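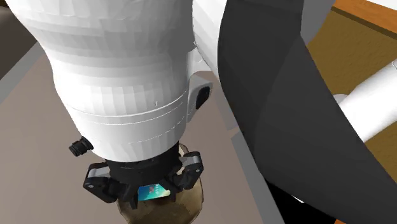 I have been told that white is the practical choice for a kitchen, and I have been told it by people who sell white kitchens. The argument goes that white shows the dirt, so you clean it, so it stays clean. I don't believe a word. What white shows is every join, and joins are where the muck lives. Take the white arm at the top of this page: one thin seam running round the lower part of it and that's where my eye goes, straight past all that faceted pale casing. Put that same line on a kettle or a cupboard door and give it a winter of toast crumbs and frying.

We had the Menineck people round in March because the old units were coming off their hinges. The brochure was white from cover to cover. White doors, white worktop, white sink, a bowl of lemons. I asked the salesman what the doors looked like after five years and he said they "age gracefully", so I asked if he had a photo of one ageing gracefully and he went to look in the van. He came back with a different brochure.

The quote for the doors alone was £1,801. I'd love to know what the one pound was for.

My friend Milan Michiels had his kitchen done by the same firm, over in Irkel, and he says he's happy with it. I went to see it on a Sunday morning. It did look good from the doorway. Up close there was a yellowish line along the top of every drawer, right where your fingers go, and he had a tub of Baran paste on the windowsill that he told me was "just for the edges". He does the edges every week. I don't call that low maintenance, I call it a hobby.

The Baran tub, by the way, claims to lift up to 40 kinds of household stain. I read the whole label and it doesn't name one. I bought some anyway (I'm sceptical, I'm not made of stone) and tried it on our fridge, which is white and came with the house. It took the tea off. It did nothing at all for the grey bit round the handle, and I now think the grey bit is simply the colour of the fridge.

And then there's the brightness business. White makes a small room look bigger, everyone says so. Bigger than what? Our kitchen has been cream, then green, and for one bad year orange, and in all that time I have never got a second chair in by the back door. A wall is where it is. I'll grant that the green was gloomy on a wet afternoon, but a stronger bulb sorted that out for less than the price of a tin of paint.

I do own one white thing I have no quarrel with, a Skustach bread bin that belonged to my aunt. It's chipped and has a brown ring on the lid where somebody once put a hot pan down. It has looked terrible for as long as I've known it and so it can't get any worse. Perhaps that's what they mean by gracefully.

Anyway, we haven't signed anything. Menineck rang again last week to say the offer had been extended, as these offers always are - I asked about the dark blue and was told it shows the dust.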